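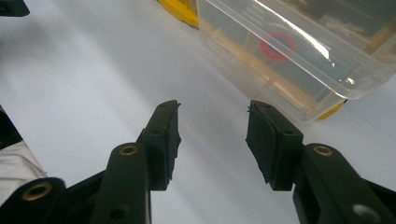
Inicio Hilos Notas Archivo Contacto

Jurkberg, 13 de octubre de 2022
Por Solange Robichaud

Vale, hilo sobre por qué llevo toda la semana peleada con un filtro de Kalman y cómo acabé cambiando media canalización de percepción. Va largo, avisados estáis.

Contexto rápido para quien llegue nuevo: grabamos demostraciones con una pinza de mano y de ahí sacamos la trayectoria de la cámara, la apertura de los dedos y poco más. Con eso entrenamos la política. El código que hace todo eso se llama Drundudico (no preguntéis por el nombre, lo eligió Carter un viernes y ya no hubo manera de quitarlo).

El problema: la trayectoria salía preciosa en el visor y luego, al reproducirla en el brazo, temblaba como un flan. Yo convencidísima de que era el controlador. Dos días mirando ganancias. DOS.

Pues no era el controlador, que hacía exactamente lo que le pedían. Le pedían temblar. Pinté la velocidad en vez de la posición y ahí estaba todo el ruido, clarísimo, sobre todo en los tramos en que la mano va despacio.

Y claro, una mesa blanca y mate es lo peor que le puedes dar a un odómetro visual. Si casi todo lo que ve la cámara es superficie lisa, los puntos característicos se te van a los bordes: un trozo de algo amarillo, el reflejo de una caja transparente, una arruga de tela. Y los dedos, que ocupan un buen cacho de imagen y se mueven CON la cámara!!

Lo de los dedos lo teníamos con máscara desde el principio, eh, que no somos tan brutos. Pero la máscara era fija, dibujada con la pinza cerrada. En cuanto abres, la espuma de las puntas y los ojales dorados de las articulaciones se salen de la zona tapada, y un ojal es redondito, con buen contraste... un caramelo para el detector.

Comprobación tonta que recomiendo mucho: sacar los puntos aceptados por el RANSAC y colorearlos por cuánto duran. En un tramo de 2000 fotogramas, los más longevos eran los ojales. Normal, siempre están en el mismo sitio de la imagen! Para el estimador eran la prueba de que la cámara estaba quieta.

Arreglo número uno: máscara en función de la apertura. Ya estimábamos la separación entre dedos para la política, así que solo había que pasarla también al seguimiento. Tengo una tabla de 8 máscaras según la apertura y se elige la más cercana, dilatada un poquito. Feo pero rápido. Carter Melnyk quería renderizar el modelo CAD en cada fotograma y le dije que en noviembre hablamos.

Arreglo número dos, el del plástico. Las cajas transparentes me tienen frita. El brillo se mueve cuando te mueves tú, y no como se movería un punto pegado a la caja. Además ves lo de dentro a través de la pared, con la curva de la esquina deformándolo todo. El anillo rojo del contenido se sigue de maravilla hasta que cambias de ángulo, y entonces pega un salto.

Probé a descartar todo lo saturado con un umbral y listo. Mal. Con la mesa blanca te cargas también media mesa, y de ahí sacábamos los poquísimos puntos buenos (la costura esa recta del fondo, por ejemplo, vale su peso en oro).

Lo que sí ha ido bien es bajar el peso de cada punto según su error de reproyección reciente, con una función robusta y una ventana corta. El brillo se delata él solito en unos cuantos fotogramas y deja de mandar. No hay que detectarlo ni ponerle nombre ni nada.

Y ahora el filtro, que era por donde yo había empezado, tan contenta. Con medidas limpias pude bajar muchísimo el suavizado. Antes lo tenía tan fuerte que el gesto de acercarse a la pieza llegaba tarde, y la política aprendía a cerrar los dedos antes de tiempo – esto explica, creo, bastantes agarres al aire de septiembre que le achacamos a la red. Perdón, red.

Números, que luego me los pedís: de las 1444 demos del lote, antes tirábamos un montón por pérdida de seguimiento. Las he reprocesado todas en la máquina de Penner durante la noche y todavía estoy revisando, así que no doy porcentaje hasta tenerlo bien mirado. Las primeras 1000 tienen muy buena pinta.

Me falta lo de la sincronización. La apertura y la pose llegan con un desfase pequeñito y ahora mismo lo corrijo con una constante a mano, cosa que me da vergüenza escribir aquí. La idea es estimarlo por correlación al principio de cada sesión: abrir y cerrar un par de veces y que el script se apañe.

El visor con los puntos coloreados lo subo a Wedex en cuanto limpie las rutas absolutas, que hay unas cuantas con mi nombre de usuario dentro. Si alguien ha hecho máscaras dinámicas de una forma menos cutre – contadme, en serio, que tengo la tabla cogida con pinzas (je).

Contacto: formulario en la sección Notas | © 2022 Solange Robichaud | Volver arriba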